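# Gimholm Stacking Pantry Box, 10 liter

I've sold these for longer than anything else in the shop, and I still use the first set I ever bought, so this page is going to run on a bit. If you just want the numbers, skip down to the details.

The Gimholm is a dry goods box. Flour, rice, oats, dog biscuits, the big bag of sugar you bought because it was on sale. I got into them because of flour, really. I bake most weekends and I used to keep my bread flour in the paper sack with a clothespin on the top (I know, I know) and one summer the pantry moths found it. I threw out everything on that shelf, washed it down with vinegar, and swore I'd never keep grain in paper again!

So, ten liters. That takes a big sack of flour with room left over for your arm and a scoop, and the room for the arm is what most boxes forget. I've had tall skinny ones where you end up with flour to the elbow trying to reach the last cup. The Gimholm is wide and fairly low, so it's a shelf box more than a corner-of-the-floor box. Measure your shelf first, please. I get a couple of these back every month from people who guessed.

## The lid

It lifts clean off, no hinge. I was grumpy about that at first because I like a hinge, but hinges are what broke on every box I owned before, and a loose lid goes in the sink with the rest of the dishes. There's a soft seal that sits in a groove on the underside. Pull it out once in a while and wash it by hand, and let it dry all the way before you put it back. If you put it back damp it'll smell like an old lunch thermos, and then you'll write to me about it.

Press down at the corners, one after another, and you'll feel it seat. Pressing in the middle doesn't do much.

Lids are sold separately too. I carry spares in every color, and they fit the older boxes as well as the new ones.

## Details

- **Capacity:** 10 liters
- **Height with lid on:** 31 cm
- **Stacks:** 2 high when full, more if they're empty
- **Load on the lid:** up to 70 pounds, spread flat
- **Washing:** top rack for the lid, by hand for the seal, and the box itself fits on the bottom rack if you take the big pans out
- **Colors:** white, moss, slate, pale pink

About that load number: spread flat means spread flat. Another full box on top is fine. A person is not fine. I've had two emails now from people who stood on one to change a light bulb.

## What I'd put with it

The **Skevness scoop** lives inside mine. It has a flat front edge so it gets into the corners, and it's short enough that the lid still closes over it. If you're only getting one add-on, get that.

The **Vundska label holder** clips on the front rim. I didn't think I needed labels until I made a whole batch of pancakes with cornstarch. It takes a plain index card cut in half, so you don't have to buy refills from me or anybody else.

I used to carry the MacBrayne roller base as well, for people who keep their boxes on the floor. I've stopped. The wheels were great on wood and miserable on tile, and I got tired of explaining it. If I find a better one I'll list it here.

## Things people ask me

**Is it airtight?** It's snug. Brown sugar stays soft in mine for weeks. I wouldn't promise you anything about coffee beans, so keep those in whatever you keep them in now.

**Can I proof dough in it?** You can, and I do! Oil it lightly and lay the lid on loose so the gas can get out.

**Does the pink fade?** Mine has been on an open shelf across from a window and it looks the same to me. Tomato sauce will stain it, though, so keep it for dry stuff.

## Ordering

Orders that come in by Monday morning go out the same day, and the rest go out when I've got a full cart to wheel over to the post office. The moss is back in April. White and slate are on the shelf, and so is the pink, which I've been packing all week with an extra sheet of paper between the lids so they don't rub on the way to you.
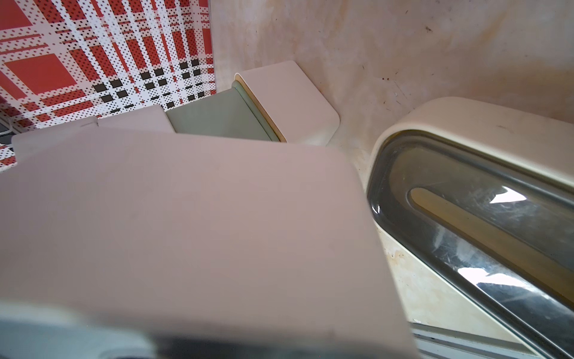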